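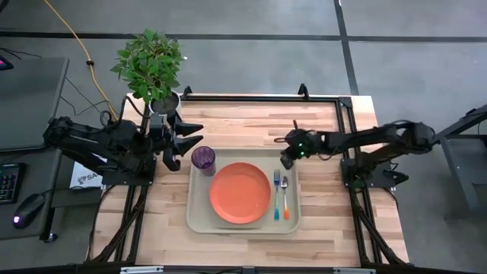 One tray, one setting: plate, cup, fork, spoon.

I've been meaning to write about trays since March and kept putting it off. Mateja Hoxha asked me on Wednesday how I lay mine out, so I'm writing it down once and she can stop texting me.

We eat a lot of meals away from a proper table. Lunch happens at the workbench, supper happens on the porch if it's warm, and my uncle likes his breakfast in the armchair. For years we carried plates in one hand and forks in a pocket. Then I bought 6 trays at the Flondstead closing sale, all the same beige, with rounded corners and a rim. The rim is the part I care about. I had a flat one before and lost a full bowl of soup off it.

My layout is simple. The plate goes a little left of center. The cup goes in the top left corner, just past the plate. Fork and spoon go side by side on the right, handles toward you. I know the cup is supposed to go on the right. My mother would move it. But I'm left-handed, and reaching across a full plate for a drink is how I ruined a good shirt.

I skip the knife unless there's meat. I skip the napkin too, and put a stack of them wherever we're sitting.

As for the dishes, nothing matches. I went with the coral plate because I like food on an orange plate, eggs especially. The cup is purple and has a textured side, so it's easy to hold on to. The fork is blue and teal and the spoon goes from white to orange, which means I can tell them apart in the drainer without looking hard. Crescencio Pacheco says it looks like a kid's birthday party. He has eaten off it plenty of times.

The same colors have crept into the rest of the room. I didn't plan that. First it was one cup, and then I started noticing purple in stores.
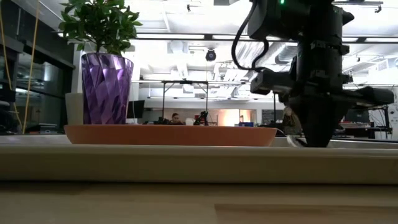 I bought the faceted purple pot from Mei-kuen Yeh, who was clearing out her shelves before she moved. It was 5 dollars. The plant has small pointed leaves and doesn't ask for much. I water it when I rinse the trays, so it gets a drink most days – probably too many. The orange saucer is much wider than it needs to be and I keep thinking I'll put a second plant on it.

Back to the trays. Wipe them, don't soak them. Mine sat in the sink overnight once and the bottom has been a little bowed ever since. Stack them on their sides if you have a slot wide enough, and dry under the rim, where the crumbs stay.

Aurelio Montes wants me to try the Thygesen ones with handles. I looked, and they cost 70 dollars for a pair. I'll stay with what I have until one cracks.

Mateja, if you still want two of mine, come by before supper.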